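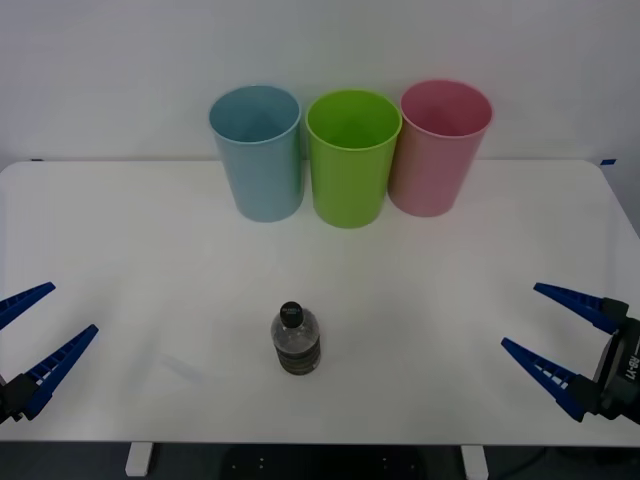

## Re: Felten two-arm kit – worth the money?

On 03/06/2022 Hanan Nasrallah wrote:

> Has anyone got the Felten kit going yet? Are the soft fingers any good on thin plastic?

Hi Hanan,

Yes, and I love it! Ours has done 159 runs of bottle and cups, and the blue ribbed fingers haven't crushed a cup yet. Setup took me 30 minutes – Deok-su was quicker, annoyingly.

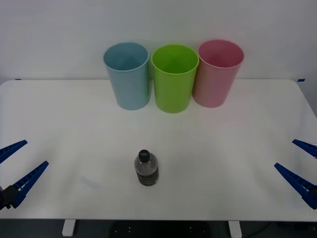

The manual is thin on calibration, so ask Follska for the December update. Grip force goes up in steps to 100 and we rarely go past the low end. Spare fingers are slow to arrive, so order early.

Girish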